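4.2 Scraping, stacking and the order of the wash

The households at Pitdale were asked to keep a written record of washing-up over the course of the study, and it is from these records, together with the interviews held at Havero and Sullau, that the present section is drawn. The analysis is limited to washing by hand. Three thousand words or more were returned by the most thorough record keepers, while others gave only a line for each meal, and the two kinds of entry are treated together here without weighting. Of the 1221 entries in the full set, those that mention only glasses or cups have been left out, as they involve little or no food waste and raise different questions.

Most of the published advice on washing-up begins at the point where the bowl or sink is filled. The entries suggest that the work starts well before this. A plate leaves the table with food on it, often with the cutlery still lying across it, and a number of small decisions have to be made before any water is run. The plate may be scraped into a bin or a food caddy, rinsed under the tap, or set down as it is. The cutlery may be lifted off by hand, tipped into the sink, or carried along with the plate until there is somewhere to put it. We refer to this stage as clearing. In the records it is seldom described as a task in its own right, and several households did not mention it until they were asked.

Clearing was found to depend strongly on the state of the sink. Where the sink was free, plates were brought directly to it and the cutlery was let down into the bottom first. Where it was already in use, plates were stacked on the worktop with the scraps still on them, and the cutlery was either trapped between them or gathered into a mug or jug. Stacking in this way transfers food to the underside of each plate, so that two faces must be washed where one would have done. Around 90 of the entries complain of this, usually in connection with sauces and gravy.

The position of the fork or spoon is of some practical importance. Cutlery left across a plate makes it harder to stack and is liable to slide when the plate is tilted. It was nevertheless the usual arrangement at the moment of clearing, and participants at Havero described it as the natural way to carry a used place setting in one hand. Figure 2 shows a plate at this stage, held at a tilt with dark brown residue and scraps on its surface and the fork still resting across it. Other cutlery is already at the bottom of the steel sink.

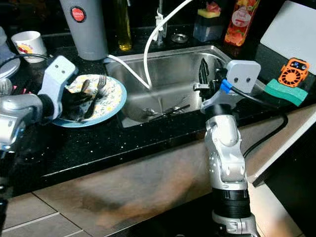
Figure 2. Plate and fork at the clearing stage, with cutlery in the sink.

Kanaan objected, on reading a draft of this section, that clearing and washing could not be so neatly parted, and that in a small kitchen the fork is rinsed, the plate scraped and the tap turned off again in one movement, before anyone has decided to wash up at all. The objection is a fair one. In the shorter entries it is often impossible to tell whether a rinse was meant as a first wash or simply as a way of keeping the food from drying on. We have retained the distinction for the purposes of analysis, but it should be read as a matter of emphasis – a plate that has been rinsed and left is counted as cleared, and a plate that has been rinsed and put away is counted as washed.

The handling of cutlery in the sink itself divided the households more sharply than any other point. One practice, common at Pitdale, was to drop knives, forks and spoons into the empty sink as they arrived and to wash them last, after the plates, in water that was by then fairly dirty. Those who did so valued the long soak. The other practice, more often reported at Sullau, was to keep the cutlery out of the sink altogether until the plates were finished and then to wash it in fresh water. Supporters of this method referred to the danger of reaching for a knife that could not be seen under the suds, and to the habit of small items gathering near the drain. A few households separated the knives alone and left the remaining cutlery to soak.

Patterned plates received particular mention. Several participants stated that they washed decorated pieces before plain ones, or used a softer cloth on them, in the belief that printed flowers and coloured rims would wear away under a scourer. Others held that a pattern made it more difficult to see whether a plate was clean and for that reason preferred to feel the surface with the fingertips. Neither view was tested in the present study. It may be noted, however, that the pattern influenced the order of washing even in households that professed to follow no order.

The treatment of scraps also varied with the equipment to hand. Where a caddy stood beside the sink, plates were scraped promptly and the fork that had been used for eating was commonly used for scraping. Where the bin was across the room or outside the back door, scraps were more likely to be rinsed into the sink and lifted out of the strainer afterwards. Participants generally disliked this last job and tended to put it off until the draining rack was full. The evening entries show it being left until the following morning in a good many cases, particularly in September, when the records were begun and the instructions were still unfamiliar.

The order in which items were set to drain is considered separately in section 4.3.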